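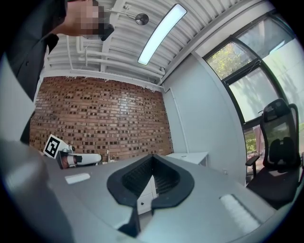 Welches Mikrofon nehmen wir für den Gesang, wenn das Klavier offen danebensteht? Das Bändchen, knapp unter Kinnhöhe, mit der tauben Seite zum Flügel.

So, das wäre geklärt, und ich schreib es lieber gleich oben hin, weil ich letztes Mal drei Seiten zurückblättern musste (Felista auch, und sie hat sich beschwert!).

August, Werkstattheft Tonraum, angefangen kurz nach vier am Nachmittag

Es geht immer noch um das Duo-Programm, Kibet Laizer singt, Felista Urio am Klavier. Die beiden wollen das Ganze ohne Kopfhörer und in einem Raum aufnehmen, also so, wie sie auch im Hasar auf der Bühne stehen. Finde ich grundsätzlich wunderbar, macht mir aber Arbeit, denn jedes Räuspern landet im Klaviermikro und jeder Pedaltritt beim Gesang. Heute also Aufstellung probiert, noch nichts Ernstes.

Erste Aufstellung: Kibet in der Flügelbeuge, Deckel ganz auf. Klingt nach Konzert, das muss man sagen, die beiden haben sofort angefangen zu grinsen. Über die Lautsprecher dann leider Suppe. Die Stimme hatte so einen Nachläufer aus den Saiten, bei den langen Tönen in »Mfaume« (der Ballade, die wir als Nummer 2 wollen) hat der ganze Flügel mitgesummt. Felista mag das, ich bei einer Ballade auch, aber bei den schnellen Sachen versteht man kein Wort mehr.

Zweite Aufstellung: Deckel auf dem kurzen Stab, Kibet weiter weg, Blickkontakt gerade noch so. Sauberer, aber auch braver. Kibet hat prompt lauter gesungen, weil er das Klavier weniger hörte, und damit war die ganze Feinheit in der ersten Strophe futsch. Take verworfen. 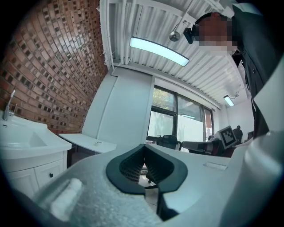
Beim Gesang bin ich inzwischen überzeugt, dass der Abstand mehr ausmacht als das Modell. Kibet wandert nämlich, und zwar immer dann, wenn es leise wird, da geht er einen halben Schritt nach vorn und senkt das Kinn, und schon brummt es unten herum. Ich hab ihm deshalb gesagt, er soll eine weiche Jacke anziehen, so etwas wie die dunkelgraue mit den kleinen dunklen Knöpfen vorne auf dem Foto, und auf keinen Fall die raschelnde Regenjacke vom letzten Mal. Bei so kleinen Knöpfen mache ich mir auch keine Sorgen, dass was gegen den Ständer klackert. Klebeband auf den Boden, Zehenspitzen dran, fertig.

Dritte Aufstellung, und die ist es wohl: Deckel wieder ganz auf, Kibet am Ende der Beuge, aber leicht gedreht, sodass er Felistas Hände sieht und am Flügel vorbei singt. Das Bändchen mit der tauben Seite genau auf die Saiten. Plötzlich war die Stimme da, warm und nah, und das Klavier trotzdem groß! Wir haben »Mfaume« einmal komplett durchlaufen lassen, und beim Zwischenspiel hat Felista eine Wendung gespielt, die so nirgends in ihren Noten steht, ganz tief in der linken Hand. Kibet ist einfach stehen geblieben und hat zwei Takte später eingesetzt als sonst. Will ich genau so haben. Sie meint, sie kriegt das nicht noch mal hin (glaub ich ihr nicht).

Offen ist der Vorverstärker. Der Stasum rauscht bei der Verstärkung, die das Bändchen braucht, etwas mehr, als mir lieb ist, bei Kibets ganz leisen Stellen hört man es. Der Jumeo ist ruhiger, macht mir aber die Höhen beim S zu spitz. Nach dem Absenken um 2.000 Hertz herum war er dann nicht mehr so aufdringlich, nur fehlte danach auch was von der Textverständlichkeit. Muss ich in Ruhe vergleichen, mit frischen Ohren und ohne dass jemand daneben Akkorde übt.

Noch ein paar Sachen, bevor ich sie vergesse: Klavierhocker quietscht beim Vorbeugen, Schrauben nachziehen. Das Fis über dem mittleren C ist schon wieder leicht weg, Stimmtermin vor die Aufnahme legen, am besten am selben Vormittag. Felista möchte das Notenpult ganz raushaben, sie spielt auswendig, und dem Klang tut es gut. Und Kibet will zwischen den Takes keinen Kaffee mehr, nur warmes Wasser, also Kocher mitbringen.

Die Rohspuren liegen auf der Werkstattplatte im Ordner »Duo Probe«. Wer reinhört, bitte erst die dritte Aufstellung, die zweite könnt ihr euch sparen.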